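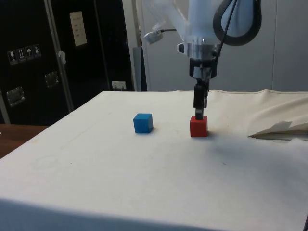 Bench tips: recording pick and place demos

Quick list, typed up between sessions. Add your own at the bottom.

Cloth first. Pull it flat where the cubes go, leave the slack out at the side. A ridge under a cube tips it and you get a wonky grasp that the model then learns. Off-white is fine for red and blue, bad for the yellow set.

Lint roller before every block. Smudges you can live with, crumbs no. Wash the cloth when Mansa complains.

Move the cubes between takes. Everybody thinks they do this. They don't, they put them back in the same spot, same gap, red on the right. Ama rolls a die for the start position, works great. Swap sides too.

Come down straight, slow for the last bit. Pause a beat on contact, then close. If you fumble, keep going and recover, dont stop the recording. Good recoveries go in their own folder, we want those.

Two small cubes only until you have 200 clean takes. Then add clutter.

Cable: leave a big loop at the wrist. Too tight and it tugs on the rotation. Too loose, it swings into the view. Check it with the wrist turned all the way both directions before you hit record.

Plastic sleeve on the arm. Wipe with a barely damp rag, no spray. Retape if it slides down.

Lights. Overhead on, blinds shut. Sun moving across the table ruined roughly 70 takes in February, all from one afternoon.

Don't touch the fixed camera. Don't lean on the table either. If it got bumped, say so in the notes and start a new block, Yaa can re-do the calibration in 9 minutes or so she says.

Names: task, your initials, take number. "pick red cube" every time, not "grab the red one". Ohemaa had to fix 33 of these by hand and was not happy.

Breaks. Swap operators when your hands get sloppy, you'll see it in the playback before you feel it. Different people is good for the data anyways.

End of day: gripper open, arm parked high, copy to the Droltden drive, check one file opens. Then go home.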